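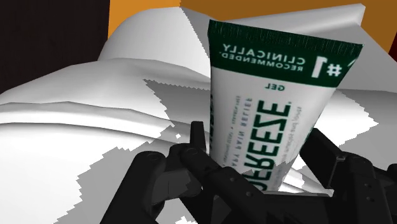
Wrist view in sim, gel tube held low, label reading mirrored.

October, 4:40 pm. Ellwood bench, sim side only.

Teleop demos for the tube task, Skistberg arm model, cloth on table. Goal is pick tube off cloth, hold upright, set down. Same task file as Holtitz sent over, nothing changed except cloth stiffness.

Recorded 5 demos, kept 4. Tossed one, I let go of the clutch mid-lift and the hand jumped when I grabbed it again. Operator error, not the sim.

Mirrored text: BIOFREEZE comes out backwards, so does the green band with the #1 on it. Either the texture UVs are flipped or the camera image is. Gripper is near enough symmetric that it tells me nothing. Need to put a plain asset with an L on one side in front of the same camera and look. If its the camera then left/right in all the demos is suspect – don't train on them till this is sorted.

Shadows have stair-step edges all over the cloth. Shadow map res too low I think. Try 2x and check frame rate, teleop gets horrible if it lags.

Grip notes
– closing slow works better, fast close kicks the tube sideways
– tube leans a bit in the fingers, fine for the hold, bad for set down
– left finger covers the start of the brand name, so dont count on the label for pose
– cloth bunches up if I come in too low, go down in 2 steps and pause between

Zondance logger dropped the gripper channel at the start of one run, came back after restart. Check the kept files for gaps before uplaoding.

Next: L test, then redo demos from the other side of the table. Haptics still off, ask for the cable.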